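Search tickets
Enter keyword or ticket number

Ticket 196: Mug tree leans and turns on its base
Product: Jarnel mug tree, square base
Opened by: Zlatko Kelmendi
Status: Waiting for customer 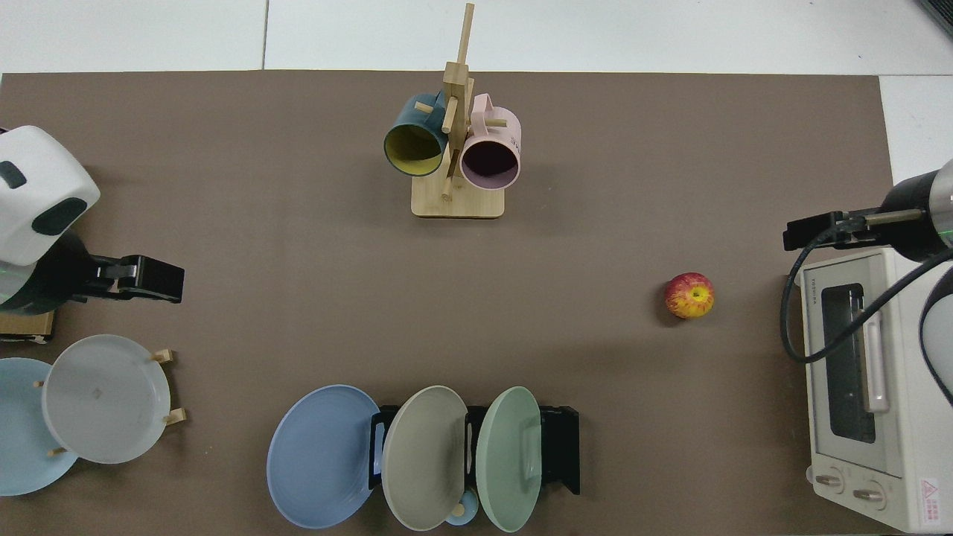
I bought the mug tree from your shop in Stirkville in March, and for some weeks I had no trouble with it. Now the post turns a little when I take a mug from it, and it leans to the side of the heavier mug. At the moment I keep only two mugs on it, the dark teal one with yellow inside and the pale pink one, and the other pegs I leave free. The tree stands at the back of the brown mat, behind the plates. With four mugs it leans so much that I am afraid for the toaster oven.

What I tried already:

- Turned the tree a quarter around. It leans the same.
- Put it directly on the tile. Same.
- Tightened the screw under the base. It was good for one evening, then loose again.
- Moved the teal mug to a lower peg. This helps a little.

Reply from Indska Kitchen Support
Thank you for the clear list, Mr. Kelmendi. Please take off the mugs, turn the tree over and remove the screw completely. Is there a thin washer under the head? Some trees left our store without it. Please also measure the screw.

Zlatko Kelmendi
There is no washer. The screw is 18 mm long. The hole in the post looks a bit wide at the start, but I see no crack in the wood.

Reply from Indska Kitchen Support
Then the screw is too short. We are sending you a 20 mm screw with washer, free of charge. Please do not use glue, or we cannot exchange the post later. Until it arrives, keep the mugs on the low pegs, one on each side.

Zlatko Kelmendi
Thank you, I will wait for the parcel and write here when the new screw is in.

Last updated: 26 July 2020

Contact support | © Indska | Back to top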